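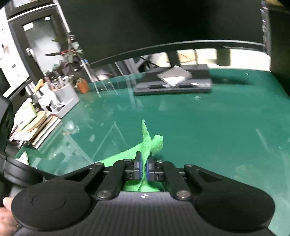
How to get the fluff back into tired microfibre cloths

I've got a drawer full of cleaning cloths and for years I washed them with everything else, towels included, and then wondered why they just pushed the dust about. If yours have gone flat and a bit squeaky, they're probably clogged rather than worn out, and you can sort that in an afternoon (most of which is waiting, so put the kettle on).

What you need: a bucket, a small squirt of washing-up liquid, white vinegar and somewhere airy to hang things. I use the cheap Tinine liquid. Any plain one will do, but avoid the creamy sort with hand lotion in it.

Shake the cloths out of the back door first, really hard. Pick off any bits of leaf or hair now, as they only dig in further once they're wet.

Fill the bucket with warm water, add the washing-up liquid and push the cloths under. Leave them for 2 hours. I swish mine every time I walk past, and the colour of the water is always a bit shaming!

Rinse until there are no more bubbles. Then do one more rinse with a splash of vinegar in it, and one last go with plain water to get rid of the chip shop smell.

If they're very greasy, give them a run through the machine at 40 as well, on their own, with half your normal powder. No fabric softener, ever! It coats the fibres and you'll be back where you started. Same goes for tumble dryer sheets.

Hang them up to dry away from radiators. I peg mine by one corner on the Doltetti airer in the spare room and they're ready by bedtime, or overnight in March when the house is freezing.

To test one, wipe it dry over a dusty shelf. It should grab the dust and catch slightly on rough skin (horrible feeling, I know). If it still slides about, soak it again. I had a pack of 19 and all but a couple came back, and those two now live in the shed for bike chains.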